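Câmara Municipal de Bulska

A Câmara Municipal de Bulska é o órgão legislativo do município de Bulska. Reúne 13 vereadores, eleitos para mandatos de quatro anos, e tem uma das tradições de participação popular mais vivas da região - qualquer morador pode pedir a palavra no plenário!

Atribuições

Cabe à Câmara votar o orçamento, fiscalizar a prefeitura e aprovar as leis locais, do plano diretor às taxas de coleta. O projeto orçamentário chega em agosto e passa por 2 turnos de votação.

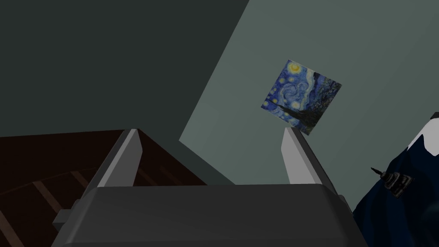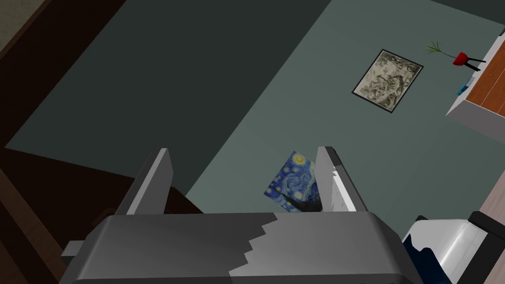
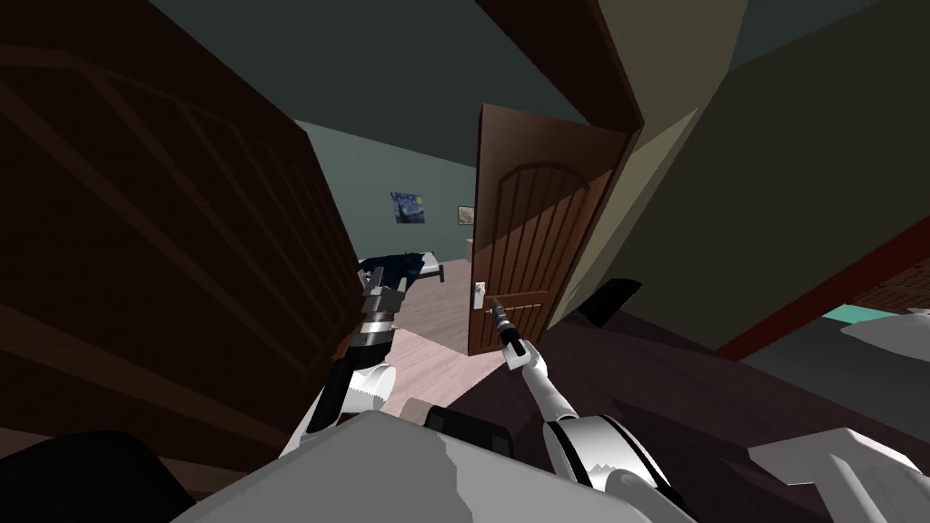

Iniciativa popular

Um projeto de lei pode nascer fora do plenário, com 2,000 assinaturas de eleitores. O caso mais notável é o da Lei do Parque Zulum: a primeira lista parou em 1,627 nomes, mas o bairro Ngcobo retomou a coleta e, no ano seguinte, a proposta foi aprovada por unanimidade - um feito e tanto para um bairro tão pequeno.

Comentários

leitor_do_ngcobo: Assinei as duas listas, que orgulho ver isso contado!

marina77: Falta dizer que as sessões começam às 19h.

visitante: O regimento novo já está disponível para consulta?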